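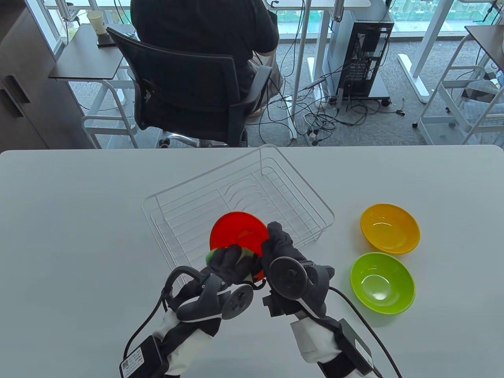 A visitor wrote to us after the open day that she had expected to see a robot washing the dishes, and was surprised how much of the work is done by people before any robot moves. We keep this remark at the top, as it explains well what the dataset contains.

Drendside Open Day Table Set
README, version of 2020-08-02

What is in this set

The set contains demonstrations of a simple table task, made by persons during the open day of the Drendside laboratory in Vorkham. The task is to bring plastic dishes into a wire dish rack, and for some of the episodes to take them out again. The demonstrator wears black gloves with a controller fastened on each hand, and the movement of both hands is stored together with the video.

We recorded 1,826 episodes. After checking, 1,769 are published. The others were removed because one of the hand tracks was missing for too long. Our plan for the day was 4,000 episodes, but the guests asked many questions and we preferred to answer them.

How the visit was organized

The open day had 111 registered guests. They came in small groups and stayed by the table for one round, then continued to the other rooms. Our own staff did all demonstrations. Guests could ask for a dish by its colour and the demonstrator tried to follow the wish, so the order of the dishes is not balanced. Please take this into account if you train on the order.
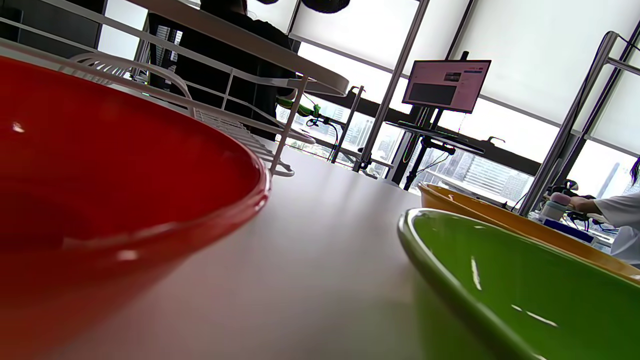
Table with bowls and dish rack, open day, Vorkham.

Files

Every episode has its own folder. Inside you find:

video: one file for every camera that was running
hands: position and rotation of left and right hand, with time stamps
notes: a short text with the name of the task and the remarks of the operator

The clock of the cameras and the clock of the hand tracks are not the same clock. We corrected the difference one time per session, so a small shift can remain near the end of a long session. The script "align" from the Farquharson tools can repair it. We did not run it on the published files.

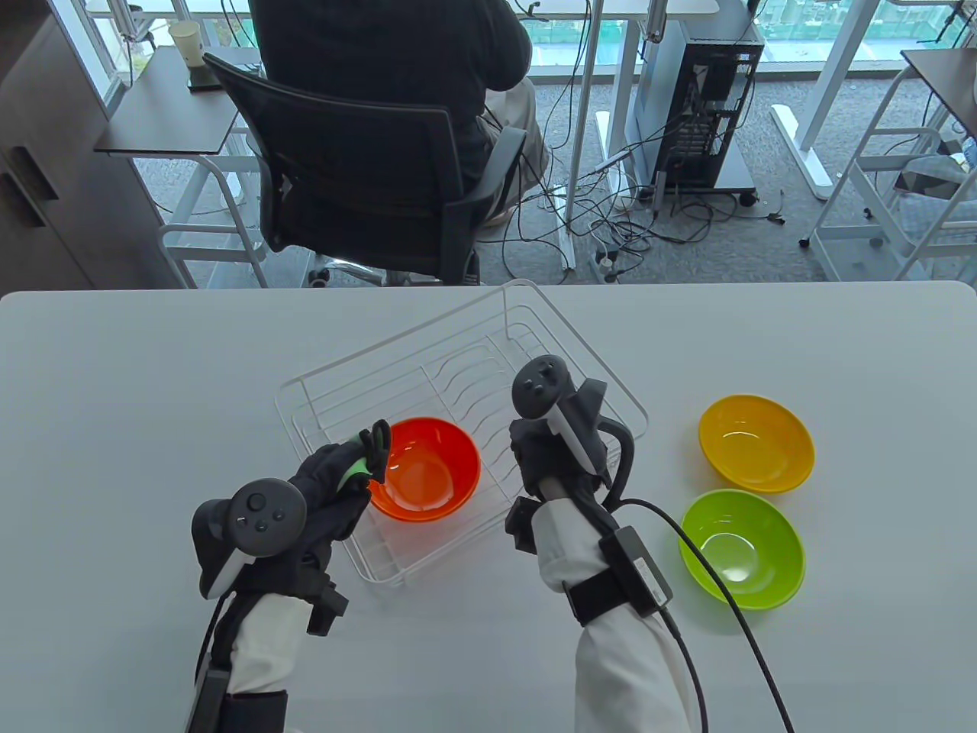
Can I use the set for a robot with only one arm?
It is possible for a part of the episodes, but you must select them yourself, as we did not label which hand does the main work.

Known problems

The daylight changes during the day and we did not correct the exposure. The position of the rack was not measured. In a number of episodes the demonstrator stops in the middle to listen to a guest, and these pauses are still included. The sound was removed completely, because the guests were talking.

An older set, made in Orkcombe in January, used the same folder structure but different units for the rotation. Do not mix the two before you have converted them.
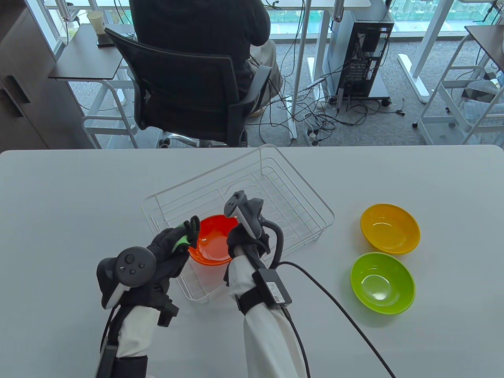 Another guest told us that the slow attempts were for him the most useful part of the visit, and he asked us to leave them in the data. We did so. Slow episodes have the word "slow" in the notes file.

Use and contact

The set is free for research and teaching. If you publish something with it, please mention the Drendside open day and the version of the README. Errors can be reported to the data desk in Vorkham, with the folder name of the episode and one sentence about what is wrong.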